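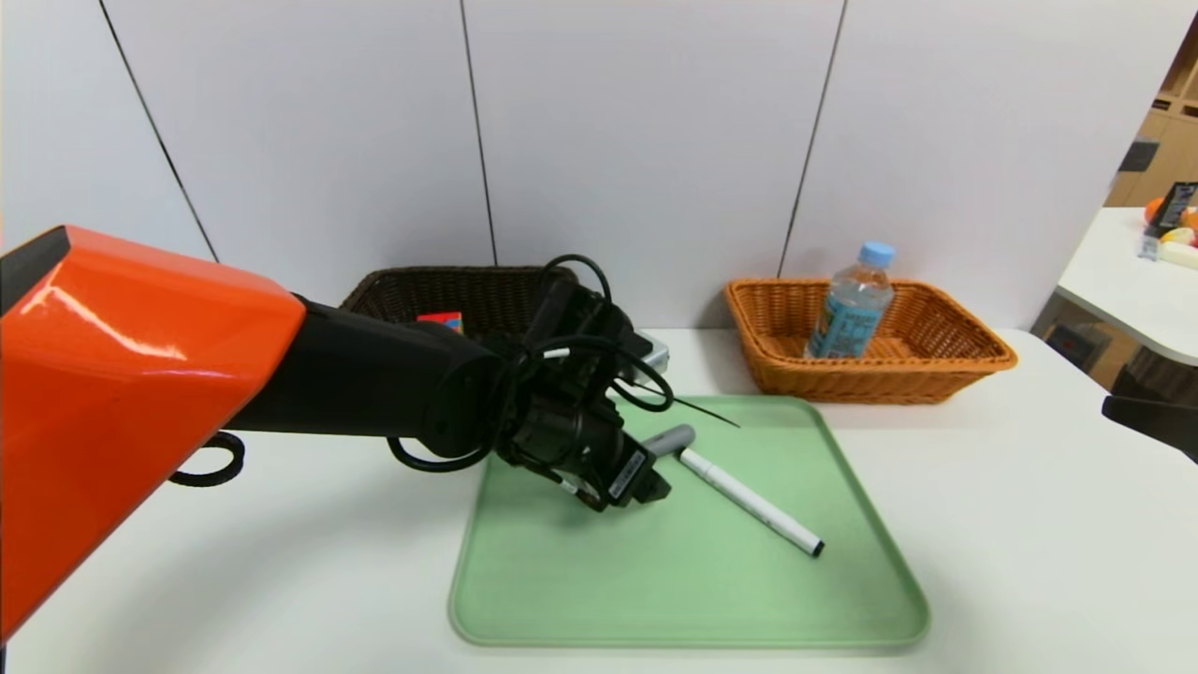

The arm at a table station, with a marker pen on the green tray and two baskets behind it.

Call for Participants: Tabletop Robotics Open Day
Morier Institute, Szénási Building, December

The Morier Institute invites adult members of the public to take part in its Tabletop Robotics Open Day, to be held in December on the ground floor of the Szénási Building. Participants will watch a robot arm handle ordinary household articles, will operate the arm themselves under supervision, and will give their views on what they have seen. No technical background is required. Persons who have never worked with a machine of this kind are especially encouraged to apply.

The day is organized by the Morier Institute together with Ikalex, which supplies the operator stations and the safety staff. Botond Csonka is responsible for the demonstration program. Raluca Filip is responsible for participant registration and for all questions concerning access, consent, and expenses.

Purpose of the open day

The Institute studies how robot arms can be taught to sort, move, and put away the small articles that collect on kitchen counters and desks. Much of this work is done by staff who know the equipment well and who have grown used to its pace. The Institute wishes to hear from people who have not. Comments collected at the open day will be used in planning the next stage of the Binitz program, under which the arm is to be tried in a furnished apartment on the Institute's grounds.

The open day is also a public event in the usual sense. Staff will be present at every station and will answer questions on any part of the work, including its cost, its limits, and its likely uses. Visitors who do not wish to operate the arm may attend as observers, subject to the number of seats.

What participants will do

There will be six sessions during the day. Each session lasts 95 minutes and admits eight participants. Sessions are identical in content, and applicants may attend only one.

Welcome and safety briefing. Participants will be received in the lobby and taken to the demonstration room, where a member of the Ikalex safety staff will explain the marked floor area, the stop button, and the signals used by the operator. Participants who arrive after the briefing has ended may observe but may not operate the arm.

Demonstration. An operator will carry out a series of pick-and-place tasks at the table. The demonstrations use common articles, and a typical task is to lift an article from the tray and set it down in one of the baskets. Mr. Csonka or a colleague will describe each task before it begins. Some tasks will be done under direct control by the operator and others by the arm on its own program; it will always be announced which is which. Participants should expect to see failed attempts. These are left in the program and will be discussed.

Supervised operation. Participants will work in pairs. One person guides the arm while the other gives spoken directions, after which the two change places. The person guiding the arm is seated at the operator station, outside the marked area, and may use either a direct view of the table or the view from the small camera at the gripper. Most first-time operators find that the two views call for different habits. The gripper view gives a close look at the fingers and at whatever lies between and just beyond them, but the rest of the table has to be remembered. Participants may change from one view to the other as often as they wish, and the operator at their side will help them judge distances.

Articles are chosen for the variety of their shapes. A marker pen, for example, is slender and has a cap. A vegetable peeler has a handle at one end and a wide head at the other, and participants are asked to decide for themselves where it should be gripped. A water bottle standing inside a basket raises a further question, as the fingers must be brought to the bottle without catching the rim. Participants will not be scored or compared with one another.

Discussion. Each session closes with a group discussion led by Ms. Filip and a short written questionnaire. The questionnaire asks whether the movements of the arm were easy to follow, whether the participant felt at ease beside it, and which tasks in the home the participant would or would not give to such a machine. Answers may be written or dictated to a member of staff.
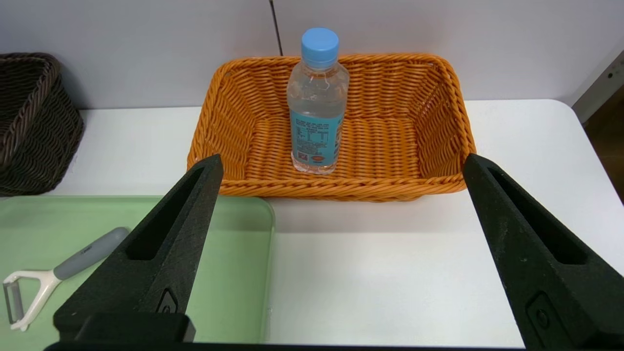

Who may apply

Applications are open to adults who:

- are able to attend one full session in person;
- can follow spoken safety instructions in English, or can attend with an interpreter of their choice;
- are not employed by the Morier Institute or by Ikalex;
- have not taken part in an earlier study under the Binitz program.

The Institute seeks a mixed group and will select participants with this in view. Retired persons, home care workers, kitchen staff, and persons with limited strength or movement in the hands are asked to mention this in their application if they are willing to do so. The operator station can be adjusted for height and can be used with either hand. Wheelchair users can reach all rooms in use on the day.

Minors cannot be admitted to the operating sessions. A separate school visit is planned, and teachers who wish to be notified of it may write to the registration office.

Safety

The arm will be under the control of a trained operator at all times. Its speed is limited for the open day, and the sessions will be stopped if any person enters the marked area while it is in motion. Participants must not reach over the table, place personal belongings on it, or hand articles to the gripper unless asked to do so by staff.

Long hair should be tied back. Scarves, lanyards, and loose bracelets must be removed before the operating part of the session and may be left in the lockers beside the coat room. Closed shoes are required. Food and drink are not allowed in the demonstration room, but refreshments will be served in the lobby after each session.

Any participant may stop at any point, for any reason, and may remain as an observer or leave. Leaving early does not affect the payment described below.

Recording and privacy

The cameras used for the robot work will be running during the supervised operation. They are directed at the table, although the hands or sleeves of a person standing close by may enter their view. The movements made at the operator station are also stored. These records carry a session number and no name.

The discussion will be recorded in sound only, and written notes will be taken. Sound recordings are erased once the notes have been checked. Participants will receive a consent form with their confirmation letter and are asked to read it before the day; printed copies in large type will be available at the front desk. Consent may be withdrawn by writing to Ms. Filip. Persons who do not consent to recording are welcome to attend as observers.

Private photography is allowed in the lobby and in the exhibition corridor. It is not allowed in the demonstration room while a session is in progress.

Payment and expenses

Participants will receive a gift card for their time and will be repaid the cost of local travel on presentation of a ticket or parking receipt. Observers are not paid. Persons who need a companion in order to attend may also claim the companion's travel, provided that this has been agreed with the registration office in advance.

How to apply

Application forms are available from the front desk of the Szénási Building and from the registration office of the Morier Institute. The form is two pages long. Applicants are asked to give their name, a telephone number or mailing address, the sessions they could attend in order of preference, and any arrangements they will need on the day. A short statement of interest may be added but is not required, and applicants without one will be considered on the same terms.

Completed forms should be marked "Open Day" and addressed to Raluca Filip. They may be handed in at the front desk or sent by mail. All applicants will receive a written reply. Those who are not given a place will be put on a waiting list unless they ask not to be, and places that become free will be offered in the order of the list.

Selected participants must confirm their place in writing. A place that has not been confirmed by the date stated in the letter will be offered to another applicant. Participants who find that they cannot attend are requested to inform the registration office as early as possible.

Arrival and access

Doors open at 8 a.m. The public entrance is on the courtyard side of the building; the street entrance is reserved for staff and deliveries. Participants should report to the front desk with their confirmation letter and a form of identification. Visitor parking is available in the courtyard, and spaces near the entrance can be reserved for persons with reduced mobility.

The exhibition corridor, with displays on earlier work under the Binitz program, is open to all visitors throughout the day and does not require registration.

Inquiries

Questions about the demonstrations and the equipment should be directed to Botond Csonka, Demonstration Program. Questions about registration, consent, accessibility, and expenses should be directed to Raluca Filip, Registration Office. Both may be reached through the front desk of the Szénási Building.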